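My October kitchen check, with comments

Every October I go through our kitchen with a clipboard (a real one, I'm that person) and work down the same list. My brother-in-law Rostyslav Kuzmenko started me on it after the grease flare-up at his place on Altgate, and I've added to it over the years. Copy it, change it, whatever helps!

1. Smoke alarm: press the button, hold until it screams.
OK. The dog left the room and stayed under the bed until dinner.

2. Smoke alarm: date on the back.
OK, but close. I wrote the replacement year on masking tape inside the pantry door so I don't have to climb up again.

3. Fire extinguisher: needle in the green, pin in place, nothing stacked in front of it.
FIXED. Needle fine, pin fine, but I'd parked a 50-pound bag of dog food right in front of it. Moved to the garage.

4. GFCI outlets: test, then reset.
One OK, one NOT OK. The one by the window clicked off and wouldn't reset until my third try. I called Kravchuk Electric and they're coming Wednesday. Until then there's tape over it and the kettle lives on the other side.

5. Cords: run your fingers along every one, unplugged.
OK except the toaster, which had a stiff spot near the plug. Gone.

6. Counters: seams, chips, anything that rocks or catches a sleeve. Stone looks tough, but a seam can open up and hold all kinds of crud.
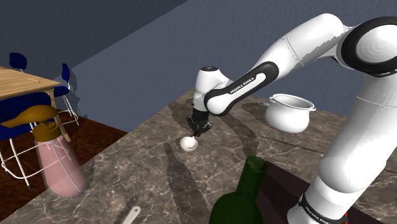
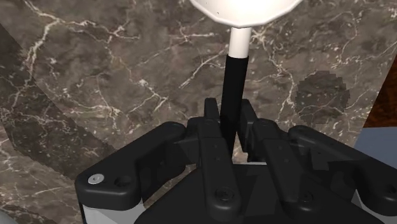

Marble-patterned countertop, brown-grey.

OK. I drag an old gift card along the seams, and if it snags I mark the spot with painter's tape and come back with filler. No snags this year.

7. Handles on pots, ladles and turners: wiggle them.
Two loose screws, both tightened. One spatula had a melted edge and went in the trash, and yes, it was my favorite.

8. Range hood filter: hold it up to the light.
NOT OK, yuck. Soaked it in the sink with dish soap and very hot water, twice. I do this one every spring too and it still gets away from me.

9. Hot water at the tap.
Ours was way too hot, so I turned the heater down and will check again this weekend.

10. Under the sink: feel around the pipes with a dry paper towel.
OK. Found 19 grocery bags and a sponge I don't remember buying. Cleaners moved up to the high shelf before my niece visits.

11. Step stool: feet, hinge, top step.
One rubber foot missing. A pack of replacements was $9 at the hardware store, and now I have spares if anyone on our street needs one.

Still open: the outlet, the water temperature, and a second look at that filter. I'll add a note after Wednesday.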